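Notes from the Wideck visit, December

Wideck opened its software group to visitors for one afternoon, and I went with Mavis Montoya from our planning team. We wanted to see how they get from hand-held gripper recordings to a policy that runs on an arm, and what tooling sits in between. Teodor Ostrowski showed us around and answered most of the questions.

## Recording and alignment

The first stop was Latuscombe, their ingest tool. It takes the video from each hand-held gripper, estimates the tool pose over time, and writes both hands into a shared coordinate system. Teodor said the single-hand case has been stable for a while. Two hands are harder — a small clock offset between the recordings shows up as one gripper arriving late at a handover, and the policy learns the delay along with everything else.

They now check alignment before anything is stored. A recording with a bad offset goes back to the operator with the time range marked. Mavis asked whether they correct offsets automatically. They do for small ones, and the correction is saved in a separate file so it can be undone.

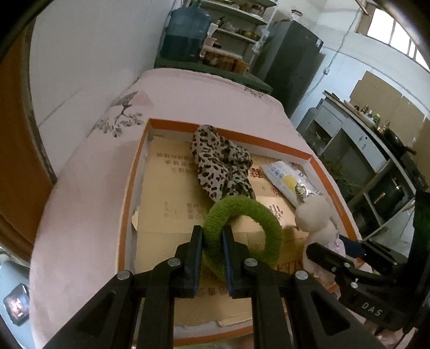
Soft items take up most of their perception work at the moment. Rigid parts can be tracked with a pose estimate, but cloth and plush change shape as soon as a finger touches them. Oluwatosin Nwankwo, who maintains the perception code, has dropped object pose for these tasks. Her model predicts grasp points straight from the wrist view and updates them while the fingers close.

## Planning and control

The planner is called Haddad. It receives short chunks of gripper motion from the policy, checks them against the joint limits and the other arm, and passes them to the controller. If a chunk fails the check, the planner asks for another one, up to 7 times, and then stops the arm.

We watched a replay of 100 chunks in the viewer. Rejected ones are drawn in red, and most of the red came where the two arms crossed over the same bin. Eckhard Thiele wants to move that check into training. Teodor prefers to keep it in the planner, where it can be tested separately.

## To follow up

- Ask for the offset file format. Our own logs have no place for a correction.
- Try the 2-arm check on our bin recordings.
- Mavis will send Oluwatosin our list of failed grasps on fabric.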